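Flustia Court Diary Pad – A4, 100 leaves

I spent nine years covering magistrates' and crown courts for a local paper, and in all that time I never found a notebook that suited the job. Reporters' pads are too narrow for a charge sheet, ordinary A4 pads flop about on your knee, and the posh ones bleed through the second you press hard (and you do press hard when a judge is rattling through sentencing remarks!). So I made my own, and this is the one I now sell from my little shop.

Each pad has 100 leaves, printed on one side only. At the top there's a strip for the court, the case number, the judge or bench, and the defendant's name, age and area. Under that comes a box for the charges as they're put, with a narrow column beside it for pleas, so you can see at a glance who has admitted what when there are three people in the dock and they've all gone different ways.

Then there's the bit I'm proudest of, the bail box. I got bail conditions wrong in print once and I still go hot thinking about it. You get separate lines for curfew, residence, no-contact and reporting, plus a space for the next hearing date.

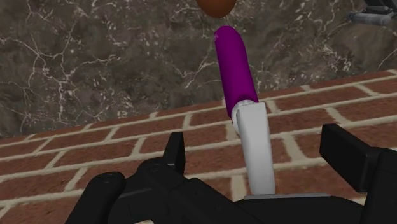 The rest of the page is ruled at 7 mm with a wide left margin for timings. I write the time down whenever somebody new stands up, which makes it so much easier to check a quote with the court office later on. If you use shorthand you may find 7 mm a bit roomy, but most people who've tried both tell me they prefer it by the end of a long afternoon.

There's a reporting restrictions line too, right across the foot of every sheet with a thick rule above it. Fill it in even if it's only the word "none". I started doing that in my second year and my news desk stopped ringing me at teatime to ask.

The back board is properly stiff, the sort you can lean on in a press bench with no desk, and the sheets tear off cleanly along the top. I've moved the printing over to Ruron, who do a lovely even grey line that doesn't fight with your biro. The older Naidu stock was a touch darker, and I've none of that left, sorry.

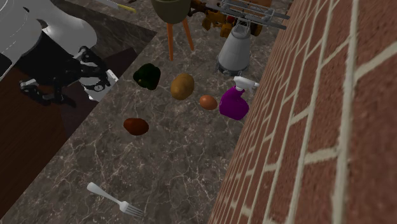

Robot arm and gripper beside a dark brown wooden surface.

A few things people ask me. Yes, it fits the Taltier document wallet, with room for a press card and a couple of pens. No, I don't do a version for inquests yet, though I've got a rough layout pinned up and I'd like to have it ready in January. Fountain pens are fine on this paper as long as the nib isn't a really wet one. And you're welcome to use it if you're a student, a law clerk or just somebody who likes sitting in the public gallery, but do ask the usher before you start taking notes.

Size: A4 portrait
Leaves: 100, single-sided
Ruling: 7 mm, grey
Weight: 415 g
Binding: glued at the head, stiff back board
Price: £9 each, postage extra

Orders placed after December 23, 2022 will go out when I'm back at the packing table in the new year.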